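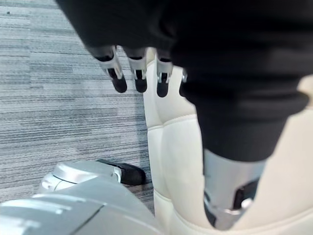

Self-body masking for a wrist camera on a padded humanoid platform

Project report, Younes El Idrissi
23 November 2019

Summary

The project adds a self-body mask to the perception software of the laboratory's humanoid, which is known internally as Flellura. The wrist camera is used to find objects before a grasp. In many arm poses a large part of its view is taken up by the robot itself: fingers, sleeve, padding and parts of the lower body. The existing detector, Cumora, had no knowledge of this and regularly proposed grasp targets on the robot's own surface. A two-stage mask was written and tested on recorded data. It removed most of the false targets, at the cost of some real objects being hidden when they lay close to the padding.

1. Problem

Cumora takes one colour image, segments it into regions and scores each region as a possible object. It was developed for a fixed camera above a table. When it was moved to the wrist, three types of error appeared in the logs.

The first was a region on the fingertip pads, which are dark and rounded and stand out well against a pale surface. The second was a region on the cream padding, where the stitched seams divide the surface into closed shapes that the segmenter treats as separate items. The third was the black sleeve. It is very close to the lens and out of focus, and its outline changes with every fold.

The planner accepted such targets whenever they were inside the reachable volume. It then produced an approach path towards the robot's own body, which the collision checker rejected. The arm did not move, but the task stopped with a planning error and had to be restarted by the operator.

2. Requirements

The mask had to run on the existing onboard computer, without a depth sensor, and without changes to Cumora apart from one extra input. It also had to work with the arm at rest beside the body, as this is the pose from which every task starts. Training a new network was ruled out at the start because there was no time to label enough images.

3. Method

3.1 Geometric stage

The first stage draws the robot model into the camera view using the current joint angles. Any pixel covered by the drawn model is marked as body. The model supplied with the robot contains only the rigid parts, so simple shapes were added for the padding. The fingers are drawn from the commanded joint angles, as the finger joints have no sensors of their own. Each link is widened by a fixed margin before drawing to allow for calibration error.

The stage is written in C++ and publishes a binary mask with the same time stamp as the image. Early versions used the newest joint state available, which put the mask visibly behind the fingers during fast motion. Interpolating between the two joint states on either side of the image time corrected this.

3.2 Appearance stage

Soft parts cannot be drawn accurately from joint angles. The sleeve slides and creases, and the padding is pushed in where a limb presses against it. The second stage therefore grows the geometric mask outwards. A neighbouring pixel is added if its colour is close to the stored colour model for the nearest part and if local contrast is low. Growth stops at a fixed distance from the geometric mask.

Separate colour models are kept for sleeve, padding and metal. The metal model was dropped from growth in October. The grey of the housings is close to the grey of the carpet, and the mask spread across the floor in bands that followed the carpet pattern. Metal parts are now covered by the geometric stage alone.

4. Test data

Recordings were made with the arm at rest, during reaching and during retraction. They were cut down to 3280 images, of which 595 were labelled by hand with a body outline and used for evaluation only. Labelling was done in Bouazza, the annotation tool used on the previous year's project. No image from a recording used to set the colour models was included in the labelled set.

5. Results

Without a mask, Cumora proposed 1855 targets on the robot's body over the full set of recordings. The geometric stage removed all the proposals on rigid links and most of those on the fingers. Those that remained were nearly all on the sleeve and on the padding seams. With both stages active, the remaining proposals came mainly from the edge of the cuff, where black fabric meets bright metal and the contrast test stops the growth too early.

The rest pose gave the best result. The joint angles are steady, the padding shapes are well placed, and there is little blur apart from the sleeve. Retraction was the worst, as the sleeve bunches up and then falls back a moment later.

Real objects were lost in a small number of images. All of these were pale objects held or placed against the padding, - mostly a folded cloth from the test set. Reducing the growth distance recovered them but brought back the seam proposals. The larger distance was kept.

6. Integration

The mask node was added to Primance, the launch and configuration system used on the robot. The padding shapes, link margins and growth distance are read from one file. If joint states are missing for an image, the node publishes a full mask, so that Cumora returns nothing and the planner waits for the next image.

7. Limitations and further work

Finger position is assumed to follow the command. When a finger is blocked by an object the drawn finger is in the wrong place, and the mask covers part of the object instead. Estimating finger position from motor current was tried for a short time and was too noisy to use.

The colour models depend on the lighting in the laboratory and were not tested elsewhere. Updating them while the robot runs, using pixels well inside the geometric mask, would be a reasonable next step. The cuff edge could be handled by a separate shape in the model, with its position along the arm measured at start-up.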